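4.2 Clearing task

The second task asks the policy to clear small items from a white table with one arm while the other stays parked over a blue tray. We chose soft and reflective items on purpose, as our earlier trials on Castport used only rigid blocks. Demonstrations were collected by teleoperation at 14 steps per second, and the policy was trained for 3000 updates on the head camera view and joint positions.

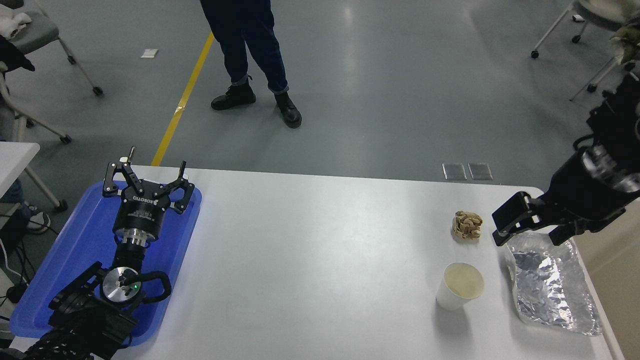
Marama Lockyer

Figure 3. Head camera views during the clearing task. Top: the right gripper near a clear plastic bag with foil inside, with a paper cup and a crumpled tan item also on the table. Bottom: the crumpled item and a silver foil bag on the table.

The foil gave us the most trouble. Its bright patches change with small shifts in viewpoint, and the baseline policy often closed its fingers short of the edge. Wivent, our method, predicts a contact point first and then plans the final approach from it. The contact point is updated at every step until the fingers begin to close.

We did not mask the background. People stand and walk past the far side of the table in many episodes, and chairs get moved. Training on these views made the policy less likely to pause when someone came close.

An episode counts as a failure if an item is dropped outside the bin or if the arm makes 3 attempts on the same item without lifting it. The parked arm receives a constant joint target throughout.
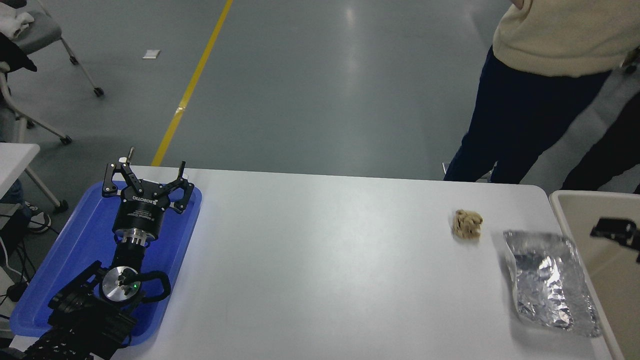
4.3 Effect of the contact point

We removed the contact point prediction and trained the policy again with 2 random seeds. Grasps on the paper cup changed little. Grasps on foil became less reliable with both seeds, mostly through early closing.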